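McAlister Clothing Exchange opens its doors for a second winter

The McAlister Clothing Exchange is coming back to Hiner Street this January, and everyone who has had a hand in it could not be more pleased. Last winter 502 coats, jumpers and pairs of school trousers found new homes through the exchange, and with the rails already filling up again the team is hoping to see plenty of familiar faces, and a good few new ones too.

The idea is as simple as it was the first time. Bring along clean clothes you no longer wear, pick up a token for each piece, and spend your tokens on whatever takes your fancy. Children's clothes up to age 16 have a room to themselves this year, which parents told us they wanted – and quite right too, as it was a bit of a squeeze before!

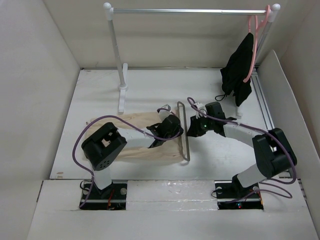 What if I have nothing to swap?

Come anyway. Every visitor is given 2 free tokens at the door, and anyone who needs a winter coat can simply ask at the desk and will be looked after without any fuss.

Organiser Poppy Nuttall said: "I still get stopped in the supermarket by people wanting to show me the cardigan they found with us. It's a lovely thing to be part of, and I'm so grateful to everybody who has been washing and ironing for weeks to get us ready."

Gareth Rowbotham will be running the mending table again, with more than 19 tins of buttons to choose from, and Jade Mottram will be showing beginners how to take up a hem or replace a zip. Tea, coffee and soup are kindly provided by the Murnska café next door.

The exchange is open from 10am until 3pm on each day of the event, and clothes can be handed in at the side entrance from 9am. Please check pockets first, and leave bedding and curtains at home, as we have no room to store them.

For more details, ask for Kelly Cheetham at the Hiner Street front desk.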